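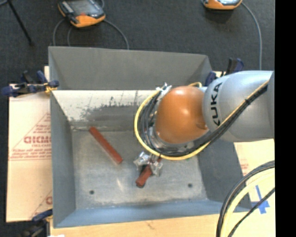
2 min read

4. Fitting out and loading the Skollham bin

For anyone setting up the grey metal bin for block storage. Read section 3 first if you haven't levelled the stand.

4.1 Before you start

1. Empty the bin. Everything out, offcuts too.
2. Brush the floor front to back, then wipe with a dry cloth. No water.
3. Check the two small holes near the front of the floor. Clear any grit with a matchstick — not a screwdriver, it widens them.
4. Run a gloved hand down the inside walls. Feel for burrs.

Note: scuffs and vertical scrapes on the back surface are normal wear, same with scratches on the floor. No need to repaint. Flaking you can lift with a fingernail is diffrent, see 4.4.

CAUTION: gloves on for step 4. Bare edges cut.

4.2 Putting blocks in

1. Long blocks first. Lower them, don't drop.
2. Lay flat on the floor. Angled is fine for a few blocks, but straighten up before starting a second layer.
3. Keep the front holes uncovered if you can.
4. Stop at 16 blocks or 30 kg, whichever comes first.

Note: the reddish-brown blocks leave dust. Brush out after every 200 loads.

CAUTION: never lean a block against the sloping side. It slides.

4.3 Taking blocks out

1. Top layer first, always.
2. Grip across the long sides, about the middle. Not by the ends.
3. Lift straight up till clear of the rim, then move across.
4. Two blocks touching? Part them before lifting.

4.4 When to replace the floor sheet

Flaking, a bent corner, or a hole worn out of round. Order part 316 from Petridis, allow up to two weeks. Fitting takes ten minutes with the bin emtpy.

Queries on this section to Athina Politis, Vultstead stores, mornings only.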